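Télé-opération : à Seltden, on apprend aux robots à mettre la table

Publié en janvier 2024, rubrique Robotique

Apprendre à un robot à saisir une cuillère sans écrire une seule ligne de code de trajectoire, c'est le pari de Lillik, petite équipe installée à Seltden, qui vient de boucler la première partie de sa campagne de démonstrations en cuisine. Et quelle campagne ! 1 504 démonstrations enregistrées, toutes réalisées à distance par des opérateurs humains, toutes dans une vraie cuisine, avec de vrais couverts, de vrais bols et le désordre qui va avec.

Le principe est simple à énoncer et redoutable à mettre en œuvre. Une personne tient deux poignées de commande, une par main. Chaque mouvement de ses poignets est reproduit par les deux bras du robot, pinces comprises. Pendant ce temps, le système note tout : les angles des articulations, l'ouverture des pinces, les images vues depuis la tête. On recommence, on déplace un peu le bol, on change l'inclinaison du couvert, on recommence encore. À la fin, un modèle baptisé Trellano est entraîné sur l'ensemble et tente de refaire les gestes tout seul.

La tâche retenue pour ce premier lot tient en peu de mots : prendre un ustensile sur le plan de travail et le déposer à l'endroit voulu, près de la vaisselle. Dit comme ça, un enfant de trois ans s'en sort. Pour une pince à deux doigts, un manche de cuillère posé à plat sur une surface dure est un petit cauchemar : c'est mince, ça glisse, ça pivote, et le métal poli renvoie la lumière dans tous les sens, de quoi perturber les caméras. D'où l'intérêt de montrer le geste au lieu de le programmer. L'opérateur trouve d'instinct le bon angle d'approche, corrige à mi-course, serre un peu plus tard que prévu, et toutes ces hésitations passent dans les données.
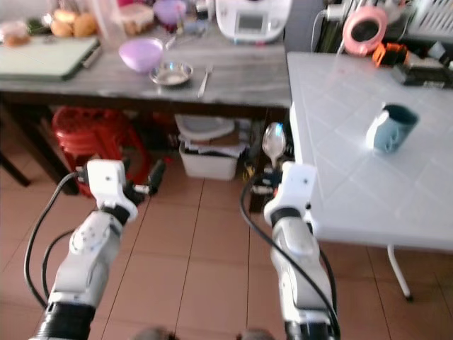 Jozefína Kollár trouve pour sa part que l'on parle trop du nombre de démonstrations et pas assez de leur qualité : selon elle, un opérateur fatigué apprend ses mauvaises habitudes au robot aussi sûrement que les bonnes, et quelques centaines de gestes propres valent mieux qu'une montagne d'enregistrements bâclés. Elle aimerait aussi que les équipes publient leurs ratés, « ceux où la fourchette part sous le frigo », parce que c'est là que l'on comprend ce que la machine n'a pas saisi.

La remarque est bonne, et Lillik semble l'avoir entendue. Les sessions sont limitées à 15 minutes, suivies d'une pause obligatoire et d'un changement d'opérateur. Les essais manqués ne partent pas à la corbeille : ils sont étiquetés à part, avec le moment où les choses tournent mal. Une partie d'entre eux contient même une récupération, quand l'opérateur relâche, recule et reprend l'objet autrement. Ce sont, paraît-il, les séquences les plus précieuses du lot, et on veut bien le croire. Un robot qui sait se rattraper, on en prendrait volontiers un à la maison !

Autre choix qui fait plaisir : la cuisine n'est pas rangée pour l'occasion. Beaucoup de jeux de données de manipulation sont tournés sur une table nue, devant un fond uni, et les modèles qui en sortent perdent leurs moyens dès qu'un torchon traîne. À Seltden, les bras travaillent au milieu des aliments, des bols et des appareils électroménagers. Le modèle doit donc apprendre à trouver ce qui compte et à ignorer le reste, comme nous le faisons tous les matins, mal réveillés, en cherchant une petite cuillère.

La commande à distance, elle, repose sur l'interface Hoxha, revue de fond en comble depuis le mois de juin. La version précédente imposait un léger retard entre la main et la pince, assez pour que les débutants surcorrigent et tapent dans le plan de travail. Le délai a été réduit, et les poignées durcissent désormais un peu quand la pince rencontre une résistance. Les nouveaux venus prennent le coup de main bien plus vite, nous dit-on, et les gestes enregistrés sont nettement plus fluides. Ceux qui ont déjà essayé de piloter deux bras en même temps savent combien ce genre de détail change la vie : la main gauche oublie très vite ce que fait la droite.

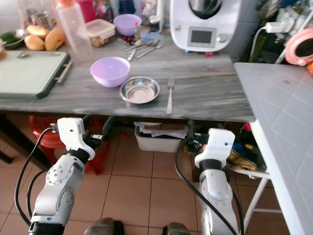

Les deux bras devant le plan de travail, couverts et vaisselle à portée de pince.

La suite est déjà lancée. L'équipe vise 3,000 démonstrations pour la version complète du jeu de données, avec des tâches à deux mains : tenir un bol d'un côté et y verser quelque chose de l'autre, ouvrir une boîte, passer un couvert d'une pince à l'autre. Un premier extrait de 1,000 séquences doit être mis à disposition des laboratoires qui en feront la demande, ratés compris. Les fichiers comprendront les images et les positions des bras, synchronisées, ainsi qu'une courte consigne en langage courant pour chaque geste.

Reste la question que tout le monde se pose : Trellano met-il la table ? Pas encore de chiffres sur ce point, l'évaluation en autonomie est en cours et Lillik préfère attendre d'avoir testé le modèle dans une deuxième cuisine avant d'annoncer quoi que ce soit. Nous y retournerons dès que les bras travailleront sans personne aux poignées.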